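How a Stone Castle Worked

A castle was a home and a fort at the same time. A lord and his family lived in it with their servants and a small group of soldiers. When there was trouble, people from the nearby farms came inside the walls too, and sometimes they brought their animals.

Nosley Castle is a good one to learn from, as most of its parts are still standing. It sits on a low hill above the village of Flistham. The first castle on the hill was made of wood and earth. It burned down, and the next lord built again in stone. 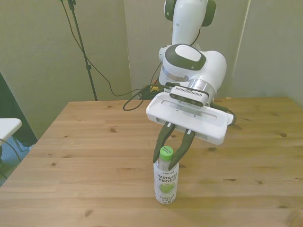 Stone was slow and costly. Masons cut each block by hand, and carts pulled by oxen brought the blocks up from the quarry. Work stopped in winter, when frost could spoil the mortar, which is the paste that holds the stones together. The builders covered the tops of the unfinished walls with straw and waited for spring. Nosley took 29 years to finish.

The keep

The big tower in the middle is called the keep. It was the strongest part of the castle. At Nosley the keep has three floors. Food was stored at the bottom, where it was cool and dark. The great hall was in the middle, and the lord's family slept at the top.

The stairs go up in a tight spiral. There are no handrails, and the steps are worn down in the center.

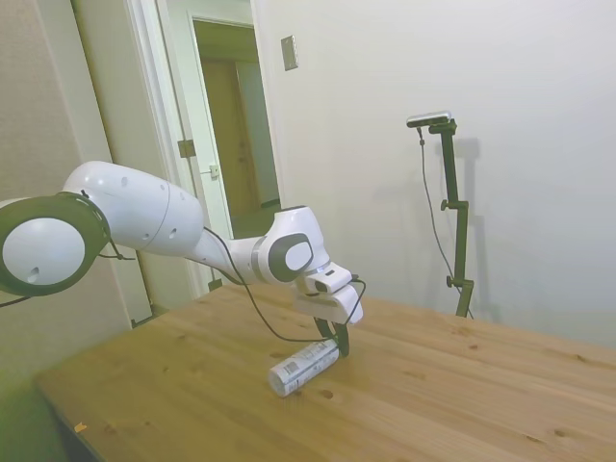
The outer wall

A wall 528 feet long runs all the way around the hilltop. Soldiers walked along the top of it to keep watch. The low parts in the wall let them look out or shoot, and the high parts gave them something to stand behind.

The narrow slits lower down are called arrow loops. They are thin on the outside and wide on the inside. An archer could move from side to side and aim in different directions, but it was very hard to shoot back at him.

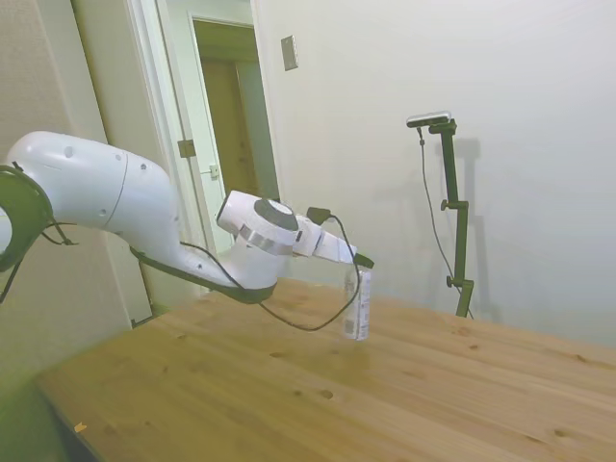 The gate

The gate was the weakest spot in any castle, so builders gave it extra protection. Nosley had a drawbridge over a ditch. Behind it was a portcullis, a heavy grid of wood and iron that dropped down from above.

Water and food

Without water, a castle could not hold out for long. The well at Nosley is 238 feet deep and goes straight down through rock. Servants turned a wheel to bring up the bucket.
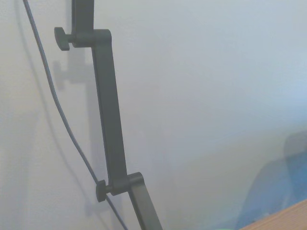 People ate bread, cheese, peas, beans and salted meat. Most of them drank weak ale, and children drank it as well.

Words to know

Keep: the main tower of a castle
Mason: a person who cuts and builds with stone
Portcullis: a gate that slides up and down
Siege: when an army surrounds a place and tries to make the people inside give up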